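Fourteen weeks of squeezing things

I promised a few of you an update on what I do all day, and then I got home every evening too tired to type. My right forearm now looks like it belongs to somebody else. So, finally, the update!

Short version for anyone new: I collect demonstrations. I hold a gripper in my hand, I pick things up with it, I move them somewhere sensible, I put them down. A camera on the gripper records what the fingers are doing. Later on, a learning system studies all of those recordings and tries to work out how a robot arm should do the same chores. I am the "before" part. I started in the spring thinking it would be a nice quiet job for somebody who likes podcasts, and then I found out you can't really listen to podcasts because you lose track of which take you're on.

The project is called Clurance (I have asked where the name comes from and have had three different answers) and we work out of the second floor of a building in Skovlow that used to sell bathroom tile. There are still grout samples in one of the drawers. My table is by the window, which I fought for and now slightly regret, more on that in a minute.

Our spring list was all hard stuff. Mugs, boxes, a stapler, remote controls. Hard stuff is easy! You close the fingers, they stop, you lift. After a few days your hand knows the routine and you can do a take in the time it takes to hum a line of a song. I got cocky. I had one afternoon where I did 61 takes in a row without a single reject and I walked around like I'd won a bowling trophy.

Then in July we got the soft list.

Soft things have opinions. You close the fingers and they keep on closing, and the object goes from one shape to a totally different shape, and at some point in there you have to decide that you're holding it. When is that? With a mug I never had to think about it. With something squashy there's a whole range of "held," from barely pinched to strangled, and the system is going to copy whatever I do. So if I strangle everything, congratulations, we have trained a strangler.

Bontu Tefera, who runs the collection side and has been doing this a lot longer than I have, sat with me for most of a morning and went through my first soft batch. She was very kind about it. She was also right that I was squeezing everything the same amount, all the way, every time, because that's what felt safe. She told me to mix it up on purpose. Some takes with a light pinch near the top, some low down, some off to one side, and a few where I start too light, feel it going, and tighten up. Those last ones are gold apparently, since the robot is going to get it wrong sometimes too and it needs to have seen a save.

So that became my whole summer: pinching things low, pinching things high, and writing down which was which. 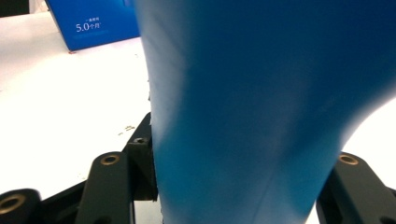
A low pinch on one of the blue ones, as the gripper camera sees it.

I like how much it narrows down there. From where I sit, looking over the top of my own hand, I don't get that view at all. I mostly see my knuckles. The first time I went back through my recordings I was amazed at how different it all looked from down by the fingers - everything is huge, and whatever you're holding blocks out half of the table. It made me way more patient with the robot, to be honest with you. If that was my only view of the world I'd knock things over too.

It also changed how I approach stuff. I used to swoop in from whatever side was comfortable for my elbow. Now I try to come in so that the place I'm going to put the thing down stays in view for as long as possible, and I pause for a beat before closing. Bontu calls the pause "letting it look." Nobody wrote that in the instructions, but her takes have it and mine didn't, and hers get rejected a lot less.

Okay, the window. White table plus big window equals glare. On a bright morning the tabletop goes almost blank in the recording, no texture, just a big glowing patch. I was sure we'd have to throw those out and I was already dreading telling people. But we keep a good chunk of them! Kitchens have windows. If every example was made under the same polite office lights, the system could end up confused the first time somebody opens a curtain. The rule we settled on is that the edges of the object and both fingers need to be readable. If I can trace them with my pen on the monitor, the take stays. If I can't, I pull the shade halfway and go again.

Same deal with mess. I am a wiper. I wipe counters in other people's houses. For the first few weeks I was cleaning my table between takes and lining everything up square, and it was making my data worse, or at least duller. Real tables have crumbs and boxes on them. So now there's a cloth that I'm only allowed to use at the end of a session, and I sit there in between with my hands in my lap, suffering.

The boxes rotate through as background items, by the way. They don't get picked up on a soft day, they only need to be around, so the system learns that a thing can be in view without being the thing you're after. I move them between takes and try not to fall into a pattern, and it's so much harder than it sounds. I thought I was being wonderfully random until I looked at a week of my starting positions plotted out and it was basically two blobs. One blob for before lunch and one for after. Now I use a deck of cards: suit gives me the corner of the table, number gives me how far in. I've gotten decent at shuffling left-handed.

A few things I wish I'd had on a sticky note on day one, in case any of you end up doing this sort of work:

Switch hands for carrying the objects back to the start. Your gripper hand needs the rest.

Say the take number out loud before you begin. You'll feel silly. You'll feel a lot sillier matching up a mystery recording at 4:30 in the afternoon.

Don't fix a bad take halfway through with your other hand. I did this constantly. Something starts to slip and your free hand just shoots out to catch it, like with a toddler and a glass of milk. Now there's a mystery hand in the recording and the robot doesn't have one of those. Let it drop. Mark it as a drop. A clearly marked drop is useful and a secret rescue is poison.

Check the screws on the fingers at the start of the day. I had a finger working itself loose for an entire session once and didn't notice until the grip started to feel mushy, and I blamed the object. Nine takes had to be redone that we know of.

Stop when you're bored. Bored takes all look alike. I can pick mine out now, the motion gets short and lazy and I always set the thing down in the same place. Five minutes of walking around the tile drawers and I'm good again.

Where are we up to? I have 1,475 accepted takes on the soft list, which felt like an enormous number until I saw the number the team in Drastden is at. (I'm not telling you. It's upsetting.) They have more hands, and they've got a height-adjustable table, and I'm told they also have a coffee machine that works. We swap batches with them and review each other's, and that's been the most fun part of the last month. Their people pick things up differently! There's somebody over there who does this slow little tilt before every lift, and once I'd seen it I started doing it too, and then I had to stop, because the point of having two teams is that we're not all doing the same tilt.

The first test with an actual arm on the soft stuff is coming up, over at Schwerdtfeger, and I've been invited to watch. I'm more nervous than I expected to be. I've seen it run on the hard list and it was a strange feeling, watching it set down a mug with the exact small wiggle that I do and never knew I did. My sister has been making fun of my mug wiggle since high school, it seems, and I had to learn about it from a machine.

I keep wondering which of my soft habits it's picked up. The low pinch, I hope. If it comes in too hard on the first try then I'll know it mostly got fed my early batch, and I'll slide down in my chair a little and let Bontu do the talking.

Next on the list is fabric. Folded dish towels first and then unfolded ones, and somebody floated the idea of socks. I've asked for a shade that goes all the way down and a second deck of cards, and I'm taking a long weekend before any of it starts. If you've got a good stretch for the bit between the thumb and the wrist, please leave it in the comments, I've tried the one with the rubber band already.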